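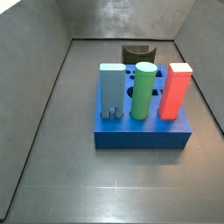
The peg block, with the arch on the left and the green round one in the middle.

Are these peg blocks worth it, or is it all marketing?
Posted by tallgrass_dad, May 29, 2019

Looking for opinions from people who have owned one of these for longer than a week. The blue base with the shaped holes, you stand the pieces in it, kid takes them out and puts them back. The Evetti shop near us wants $85 for a set very much like it and the box talks about "spatial reasoning" and "early engineering" and so on. My daughter will be two in August. I have a hard time believing a block with holes in it does any of that, but my sister-in-law swears by hers and now I'm second-guessing myself.

What I want to know is whether the arch piece gets played with. It has two legs that go down into two holes, and that looks to me like the only part that takes any thought. A cylinder in a round hole is a cylinder in a round hole.

mudroom_mel wrote:
$85 is nuts. We got a Gustholm one secondhand for $8 and it got the same ten minutes a day that the expensive one would have. Save your money.

The arch is the good one, though, you're right about that. My son could do every other piece long before he could do the arch. He'd get one leg in and lean on it.

pinecone77 wrote:
I'd push back on the cylinder. A round peg is where they all start and there's a reason for it. You don't have to turn it. Any way you hold it, it goes in, as long as it's upright. If you gave a kid that age nothing but the two-legged piece you'd have a block flying across the kitchen in under a minute. They need one they can win.

tallgrass_dad wrote:
> They need one they can win.

Fair. But how long does that last? A week? Then you've paid for a piece she's done with.

pinecone77 wrote:
Longer than you'd think. Mine went back to the round one over and over, well after it stopped being hard. I don't know what she got out of it. She liked the clunk.

oldbenchvise wrote:
I'll be the grump. I've seen a good many of these sets come through our toy library and the claims on the boxes are junk. "Early engineering" my foot. What a child learns from a peg block is how to put pegs in a peg block. Then you hand them a different one and they have to work it out again.

That said, I don't think it's a bad toy. I think it's a $20 toy with an $85 box.

Things I would look at before the brand:

Fit. If the holes are too tight, the child can't get the piece out again and you become the piece-puller. Too sloppy and everything leans. You can't judge this from a picture, you have to put your hands on it.

Weight of the base. A thick base is good. The thin ones scoot all over the floor when a kid pushes down.

Height of the pieces. Tall ones are easier to grab and also easier to knock sideways. Tall with short legs, like that arch, can be a pain if the holes are shallow.

mudroom_mel wrote:
Ours scooted. Put a bit of shelf liner under it and it stopped.

quarterpast wrote:
Disagree with the grump about learning nothing. I watched my nephew go from jamming the arch down any old way to turning it before he got it anywhere near the hole. That's something. He was doing it in his head first. Call it whatever you like, he couldn't do it in the spring and he could by the end of summer.

oldbenchvise wrote:
He also got several months older. So did the kids who had no peg block.

quarterpast wrote:
Sure, and I can't prove it either way. Neither can you.

oldbenchvise wrote:
I'm not the one charging $85 for it.

tallgrass_dad wrote:
OK so does anyone have the Amum version? The pieces look shorter and the base is plain, no bright colors. It's about as much fun to look at as a doorstop but it's less money.

lintroller wrote:
Had the Amum. Sold the Amum. The colors do matter, in my opinion, and not for the reason the box says. When the pieces are different colors you can say "get the green one" and the kid knows which one you mean. With ours it was "no, the other one, no, the OTHER one" all day. Also you can find a bright piece under a couch.

Pale blue arch, green cylinder, dark blue base, I'd take that over all-beige any day.

pinecone77 wrote:
Some people will tell you color makes it too easy, that the kid just memorizes green goes there. I don't buy it with that base, it's one color all over so there's nothing to match to. They still have to look at the shape of the hole.

mudroom_mel wrote:
They can memorize the spot, though. Mine did. I turned the base around one morning and he was furious.

oldbenchvise wrote:
Which is what I was saying. Turn the base around and you find out what they've learned.

quarterpast wrote:
And then what did he do, mel?

mudroom_mel wrote:
Yelled. Then got it after a few tries. Then wanted me to turn it again, so I did, 18 times or whatever it felt like, until lunch.

quarterpast wrote:
I rest my case.

oldbenchvise wrote:
You do not have a case. You have a kid who likes it when his mom turns a block around.

lintroller wrote:
For the OP, Miettinen sells single spare pieces, 4 bucks each last I looked. Worth knowing, as you will lose one. Check that they fit your base before you order, mine were a hair too wide and they wouldn't take them back.

tallgrass_dad wrote:
Thanks all. I'm not paying $85. I'll look for a used one with an arch and try the pieces in the holes before I hand over any money. Still don't believe the box.

mel, what kind of shelf liner? The rubbery stuff or the sticky kind?

mudroom_mel wrote:
Rubbery. The sticky kind leaves gunk on the floor.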